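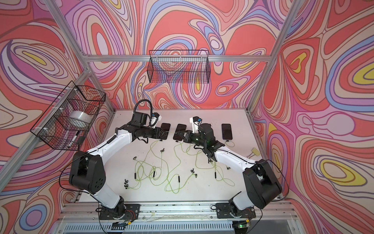
墙纸又回来了，而且比以前更吵

推销墙纸的人最近换了一套说法。五年前他们讲“耐擦洗”，三年前讲“无甲醛”，今年讲的是“情绪”。等高线一样的曲纹、大理石一样的流彩、放大几十倍的叶脉，据说贴上一面，人就会放松下来，孩子就会有想象力，客厅就会有呼吸感。我在建材城转了一个星期四的下午，把“呼吸感”听了一遍又一遍，到最后也没有哪家店能告诉我，这个词落在墙上是什么意思。

先说价钱。一家叫Jemal的店里，曲纹系列的标签上写着每卷100元，看着不贵。坐下来细算，就开始长个儿了：基膜另收，胶另收，对花损耗另收，遇到阴角、窗套、空调孔，师傅还要再加。我家书房一面半墙，报价单最后停在2368元。同一面半墙，如果刷普通乳胶漆，我自己花一个周末，材料钱连它的零头都用不完。店员的回答是，漆没有故事。

故事倒是真的多。Stasex的样本册厚得像字典，每个花色配一段文字，有的来自沙漠，有的来自海底，有的来自“设计师在北方的一次长途步行”。翻到后面，我发现沙漠和海底用的是同一个花型，只是一个偏橘，一个偏蓝。问起来，对方说这叫同源配色。

再说“情绪”。卖家爱引用一种说法：曲线让人平静，直线让人紧张。曲线和直线的偏好确实有人研究过，但让人在屏幕前看几秒图形，和让人在四面曲纹里住上几年，隔得很远。我住过一间贴满大花的出租房，头一个月觉得热闹，第二个月开始绕着那面墙摆家具，第三个月用书架把它挡了。挡住以后，屋里确实平静了。

耐久也值得多问两句。样品永远是新的，灯永远是暖的，墙永远是平的。真住人的墙，有潮气，有裂缝，有搬家时磕出来的坑。几家店都给质保，Flasivau给得最长，可条款里把“基层原因”“使用环境原因”“正常色差”统统排除在外。我读了两遍，没想出还有哪种起翘能不属于这三样。签字的地方在背面，字很小。

还有补货。大花型最怕缺一块。水管漏了，撕下半幅，想配同一批次的，多半已经停产。颜色越特别，越难找到接得上的。纯色墙漆留半桶在阳台上，好几年都能补；墙纸留一卷，也得运气好，留的恰好是你要的那段花。我问过Clorkeo的门店，每个花色卖多久，对方说看市场反应，有的一季就下架。一季。墙可是要用十年的。

我并不反对墙纸。老房子的小门厅，光线差，贴一块有颜色的，进门时心里会亮一下，这个我信。卫生间的外墙、楼梯拐角、柜子里侧，面积小，腻了就撕，也说得过去。叫人起疑的是“全屋”两个字。同一个花型从玄关铺到主卧，像住进了一只礼品盒。样板间这么做，是因为看样板间的人待不到30分钟就走了。

真想贴，有几件笨事可以做。要一块大样，至少一米见方，用纸胶带粘在墙上，早上看，阴天看，开着厨房那盏白灯看。把沙发和窗帘也放进去想，别只想墙。报价要总价，写明含不含基膜和损耗。旧墙纸怎么撕、谁来撕、撕坏了墙皮算谁的，现在就问清楚，别等到腻了那天。

我自己带回来一块样，蓝紫配橘红，远看像地图。粘在书房44天，头几天常常停下来看，后来写稿时总觉得余光里有东西在动。上周撕了，胶带还带下来一小块漆。补漆用的是阳台上那半桶旧的，颜色差一点点，不凑近看不出来。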